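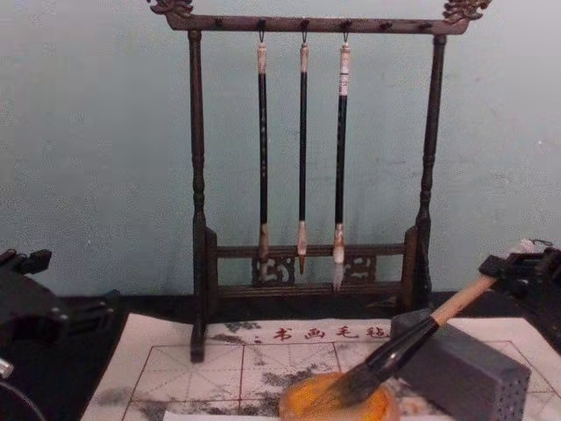 Anatole Rey bought his first calligraphy brush in August, on a lunch break, and ruined it in 7 weeks. He left it standing in a jar, tip up, after every session. Water ran down into the ferrule, the glue let go, and the hairs came out on the paper.

"I thought it was a bad brush," he says. "The next one went the same way."

Rey now teaches an evening class above the Hutchins paper store, and the first hour has no ink in it. Students learn to rinse in cool water, press the hairs between two fingers and shape the point. Then the brush goes on a rack, hanging by its cord with the tip down.

A rack can be a dowel across two nails. Many people prefer the traditional kind, dark wood with turned posts, a row of pegs and dragon heads at the ends of the bar. Clarkenus, a supply house that mails to most of the state, sold 186 of them last year, up from almost nothing. Buyers tend to fill them slowly. Two or three brushes will do most work – a thin one for small characters, a thick one for large.

Stains on a white ferrule are normal and don't need scrubbing. Ink dried near the root of the hairs is a bigger problem, as it spreads them and spoils the point. Rey soaks those in a shallow dish and waits.

He keeps his own rack out of the sun and away from the radiator. New brushes come stiff with starch, and he loosens them in water before they touch ink.

The next class begins in January 2013.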